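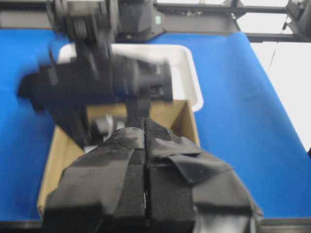
Comatbridge Two-Arm Packing Service: Gallery

Comatbridge rents out a two-arm packing cell to small shops that send out boxed goods and don't have enough volume to buy their own equipment. The service is based in Dallport and has been open to outside customers since June. This page collects notes and a picture from the cell, along with the details people ask for before they book.

The cell is built for short runs. A customer brings the items, the boxes and a written packing order. We set up the arms, teach the motion, and run the job. A run can be as short as 49 boxes. Below that number, packing by hand costs less and we will tell you so.

AT THE BOX

Two black arms work over one open cardboard box. The cloth under the box is bright blue, and a white plastic tray with rounded corners stands right behind it.

The close view is from the wrist of one arm, looking past its own fingers. Operators keep this view open on the left screen during a run. The other arm is the blurred one, reaching down toward the box.

FINGERS

The fingers are wrapped in black tape, with a patch of ribbed material near the tip of the right one. Wrapping is done by hand at our bench. We change it when the edges start to catch on packaging, and customers are not billed for it.

Closed, the two fingers meet along a narrow seam and come to a blunt point. For flat items such as cards and thin sleeves, ask about the narrow set when you book. It adds one setup hour.

BOXES

We run plain brown cardboard boxes, open at the top. Please send them flat and we will fold them. Boxes with printed insides are fine. Boxes with a glossy outer coat need a test first, as they tend to slide on the cloth.

Tell us the inside dimensions, including any divider. Outside dimensions are no use to us for planning the reach.

TRAYS

The standard tray is white plastic with a thick rim. We own 20 of them and they are included in the daily rate. If your goods arrive in your own trays, send one ahead so we can check the height of the rim against the arms.

WHAT THE CELL PACKS WELL

Small boxed or bagged items, soft goods folded to a fixed size, spare parts in sleeves, sample packs. Mixed orders are possible up to 4 different items per box. Past that, the teaching takes longer than most customers want to pay for.

WHAT IT DOES NOT PACK

Loose powder, open liquids, live plants, anything with a blade that is not covered. Glass is taken case by case. We do not seal or label boxes inside the cell. That is done on the next bench and is priced separately.

FROM A RECENT CUSTOMER

Babić, a small seller of replacement lamp parts, booked the cell for a run of repair kits. Their review, printed here with permission:

"Setup took longer than we planned, mostly our fault, as the packing list we sent was out of date. Once the arms were taught, the boxes were consistent and the parts were in the right order. We had to re-pack a few where the paper insert had folded over. Slower than our best packer, but it kept going through lunch. We would use it again for kits, and probably not for single items."

We have since changed the order of the insert step, so paper now goes in last.

SOFTWARE

Jobs are loaded through Sender, our order tool. It reads a plain spreadsheet with one row per box. Sender keeps your job on file, so a repeat run does not need to be taught again unless the box or the items change. You can download the run log when the job is closed. The log lists each box by number with its start time and any stops.

BOOKING

Setup visits are on Thursday only. Bring 30 spare items of each kind for teaching and testing. They will be handled many times, so do not plan to sell them. Leave the boxes with us overnight if you can.

You are welcome to stay for the run. The viewing bench is behind the operator, and both screens can be seen from there. Please keep bags off the floor near the cell.

Rates are quoted per day and cover the operator, the trays and the first teaching session. Storage of finished boxes is free until the end of the next working day.

Questions about fit, weight or packing order go to Chin-lung Kong at the Dallport shop. Include a photo of one packed box, taken from directly overhead, and the weight of the heaviest item.

More pictures are added to this page as jobs are finished and customers agree to have them shown.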